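Speaker notes: Clearing and sorting a shared reading table
Nayeli Ticona, Flistville
2019-11-17
Slides 1 to 9. Keep to time. Questions at the end.

Slide 1. Title. Name, site, thanks to Citlali Quezada for the shelf data. Do not read the subtitle.

Slide 2. Scope. Loose printed matter and writing instruments only. Books are out of scope, they have their own return route. Stock at the start of November: 1,661 magazines and booklets, 954 pens and markers.

Slide 3. The table. One cloth, fixed at the corners. State why a printed grid was chosen: a booklet left at an angle shows up at once against straight lines. Plain cloth was tried first in the Betancur room and staff squared things up less often. No measurement for this, say so.

Slide 4. Order of work. Writing instruments first, paper second. Caps checked before anything goes in the tray. Uncapped markers go to the test sheet: one stroke, keep or bin. Chalk never shares a tray with markers, the dust gets into the tips.

Slide 5. Open booklets. Close them, do not stack them open. Check between the pages for slips. Cover uppermost, spine to the left. Pause here, somebody usually asks about spines on the right. Answer: same rule, follow the spine, ignore the language.

Slide 6. Mixed languages. We file by subject, then by title as printed. Where a title appears in Chinese and English, both go on the card.
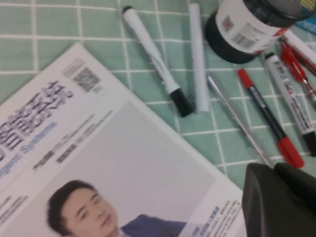
The Goltar list holds the Chinese form first and the English second. Do not shorten either. If the subject is unclear from the title, put the booklet in the query tray and move on. Limit for the query tray is 29 items, after which it is cleared the same day.

Slide 7. Codes. Printed QR codes are not used for filing. Several point to pages that have moved. Vumis labels go on the back cover, lower corner, clear of any print.

Slide 8. Results. Show the table of returns, no commentary on single rows. Target for next year is over 2,000 items filed with the same hours. Mention that the pen figure includes refills.

Slide 9. Open points. Tray depth. Whether the cloth should be changed monthly. Who signs off the query tray when Citlali is away.

Spare slide, only if asked: cost of labels per roll, supplier terms.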